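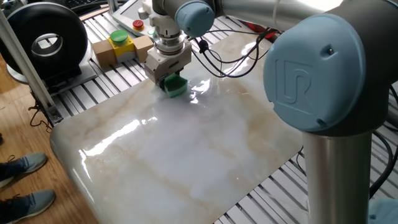
Zillton open day, February

I drove 40 miles for the sponge. Zillton's flyer promised "automated surface finishing," and the wiping demo was what most of us had come for. Dilek Canpolat ran it and was patient with questions. I asked how it deals with a slab that isn't the same shape as the last one. Somebody sets it up again, she said. How long does that take? Depends.

My own guys at Kelska wipe down a countertop in a couple of minutes, edges included. I didn't get a cycle time to compare, or a price. Jamshid Ghorbani from sales took my card and said he'd send both.

Coffee was good. Parking was a mess by 10. I'd want to see it do 30 slabs in a row before going back.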